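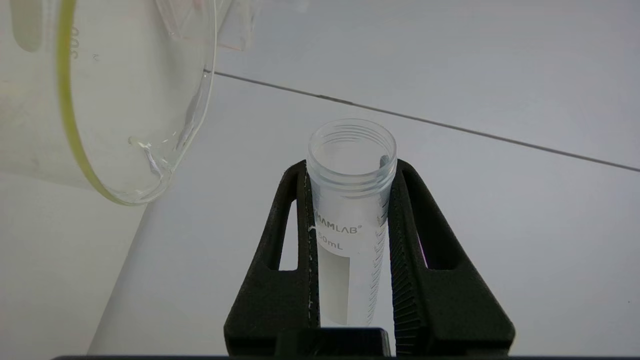
*Wrist view at the pour pose: beaker lip up and to the left of the open 50 mL tube.*

## 4. Setting up the pour monitor

Okay, by now you should have Redetti running and both arms homed. This section gets the wrist camera talking to the pour monitor, so Redetti can stop a pour on its own. I do this part with a coffee in hand, and if your calibration from section 3 is good, the coffee will still be warm when you finish!

Redetti looks for two things in the wrist view: the mouth of the tube and the lip of the beaker. Clear plastic and clear glass over a white tabletop are a pain for any detector (ask me how I spent July), so we lean on whatever has some contrast. The screw threads are great for this. So is the colored stripe near the beaker rim, if your glassware has one.

**Before you start**

- Put the arms in teach mode.
- Use plain water. Please, no reagents until you've been through section 6.
- Load the Mabaso profile that matches your tube. For the ones I use, it's `conical_50`.

### 4.1 Teach the tube mouth

1. Close the gripper on an uncapped tube and open the **Perception** tab.
2. Click **Freeze**, then drag a box around the threads. Go a bit wide and include the whole opening.
3. Press **Fit ellipse**. A green ring should land on the rim of the tube. If it lands on one of the lower threads, nudge it up with the arrow keys and press **Fit** again.
4. Set **Edge threshold** to 18. Lower values pick up every little reflection, and seams in the tabletop start showing up as edges too.
5. Click **Save target**.

> **Note:** The printing on the tube can fool the fit. I mask the whole writing panel with the **Ignore** brush – it takes a few seconds and you only do it once per tube type.

### 4.2 Teach the beaker lip

1. Jog the pouring arm until the lip points down toward the tube mouth and you can see both in the wrist view.
2. Choose **Add feature > Curve** and click along the rim, ending at the tip of the lip. Follow the stripe if you've got one, but keep clicking past the spot where it fades out, or the lip point ends up too far back.
3. Check the **Offset** readout. It shows the distance between the lip point and the center of the mouth, in pixels. My saved pose reads 218, and yours will differ with your camera mount.
4. Click **Store as pour pose**.

> **Caution:** Don't let the planner drive from home straight to the pour pose. Add a via point above the tube first. Redetti checks the arms against each other just fine, but it has no idea how far your glassware sticks out unless you've loaded the Cesov collision shapes (section 2.4).

### 4.3 Drops on the lip

Drops and a thin film clinging near the lip will look like flow to the monitor if you let them. There's a filter for that, and it's off by default, which I keep meaning to change.

1. Turn on **Static drop filter**.
2. Set **Hold time** to 2 seconds. Anything bright that sits still for that long gets ignored.
3. Tilt the beaker back a little by hand-jogging and watch the overlay. Orange marks are ignored, blue marks count as flow.
4. If the drops keep flipping between colors, your lighting is probably flickering. Fix that before you touch the filter again.

### 4.4 Dry run

1. Empty the beaker, switch to **Auto** and set the speed slider to its lowest mark.
2. Run `pour_check`. The arm goes to the via point, then the pour pose, waits, and backs out.
3. Open the log in Tredau and look for `TARGET LOCKED` followed by `LIP LOCKED`. You want both before the wait begins.

If you get error 322, the monitor lost the tube mouth partway through. Nine times out of ten a gripper finger has crept over part of the rim, so grab the tube a little lower and redo 4.1. The pour pose survives that – you don't have to teach the lip again unless the camera has moved.

Once you get both locks with no errors, save the whole thing under **File > Save cell** and head over to section 5 to set the fill level.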